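Kitchen Helper Kit from Geddale: my long-term review
14 comments | 62 shares

I've been living with the Geddale kitchen kit since December, and people keep writing to ask if it's worth the money, so okay, let's do this! The short version: I like it a lot more than I expected to, and the setup guide still drives me nuts.
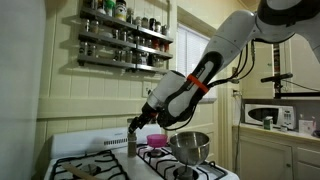
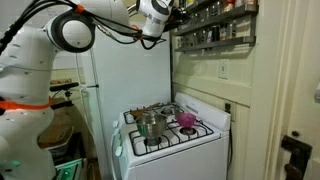 Same stove and same little pink bowl in all four. 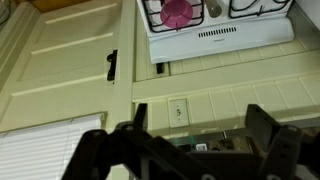
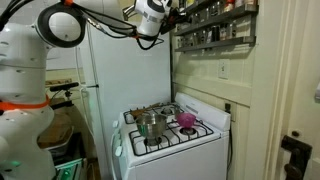
So, the price. The add-on kit is $4,000 and you bring your own arm (mine was already bolted in, which saved me a lot of swearing). Replacement fingertips run $168 a set, and I've gone through one set so far. The old Vollow package I had before was cheaper to buy, but I was on the phone with support every other week.

Teaching it a new task is the fun part. I walked it through a seasoning routine after dinner one night and was tweaking the speed by 9 pm, coffee in hand, grinning like a kid. Small jars are fussier than big ones, so give yourself a whole evening for those. My friend Duangjai Boonyarit skipped the slow practice runs and had paprika everywhere!

My gripes? The cables want better clips, the manual is 700 pages (why??) and the app logs you out if you look away. Daniyal Lodhi at Geddale told me a shorter guide is coming. I'd still buy it again, but wait for that guide if you're new to this stuff.

Related
Mäkelä bench mount, first look
Flurau wrist camera: six months in
Should you buy a used arm?

Contact | © Soo-ah Joo | Back to top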